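Mokik are coming back!

We've been sitting on this for weeks and now we can finally say it out loud: Mokik will play the Pludach Room in April, their first show with the full lineup since the second record came out. Seven players, one small stage, and if you were there the last time they squeezed onto it you know how close the trombone gets to the front row.

For anyone new to the newsletter, Mokik started as a duo. Behrouz Abbasi wrote poems and read them over a borrowed organ, and the drummer kept time on whatever was in the room. The first record, Vurach, was made in 11 nights and sounds like it, in the best way. You can hear chairs. You can hear a bus go by in the middle of "Ismail," right after the line about the orchard, and they left it in. I've played that song to pretty much everyone I know and I still get a little shiver when the bus comes through! 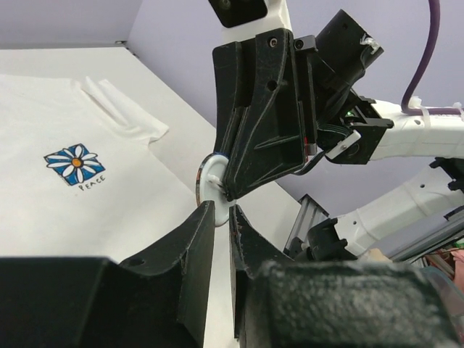
Behrouz told us by phone that "Ismail" has changed a lot on the road, that it runs to almost twice its old length now, and that the middle verse is spoken with no band under it at all. He also said they've brought back the organ, which has been repaired so many times he wouldn't swear to which parts are original.

The new songs are a bigger, brighter thing. There's brass on nearly all of them, and the words have loosened up too, with fewer night trains and more kitchens, cousins, and arguments over cards. My favorite is the long one that closes side 2, where the whole band sings the last page of a poem in unison and then just keeps going, la-la-la, until the tape runs out. Expect that one late in the set. Expect to be singing it on the walk home, too.
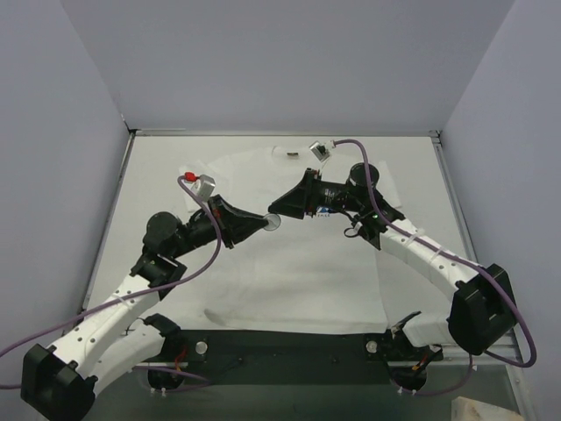
Doors are at 7 and the reading starts soon after, so please don't turn up at nine and expect to have missed only the opener. There is no opener. Behrouz reads from the new chapbook first, alone, then the others wander on and the songs sort of grow out of it. The chapbook is a lovely thing in its own right (stapled, soft gray cover, a drawing by the bass player on the back) and the print run is 1359 copies, a number the band picked and won't explain. They'll have a stack at the door along with both records.

Members can book now with the usual password and everyone else can get in next week. The balcony is seated, the floor is standing, and the bar will close during the reading and open again once the drums start.

Comments

orchardline: The bus!! I thought it was outside my own window the first ten times.

Tess M.: Will the reading be in the balcony speakers this time? Last year we could barely hear the quiet poems up there.

halfstep: Booked. Please please let them play the waltz from Vurach.

Questions about your booking? Reply to this newsletter or ask at the box office. © The Pludach Room. Back to top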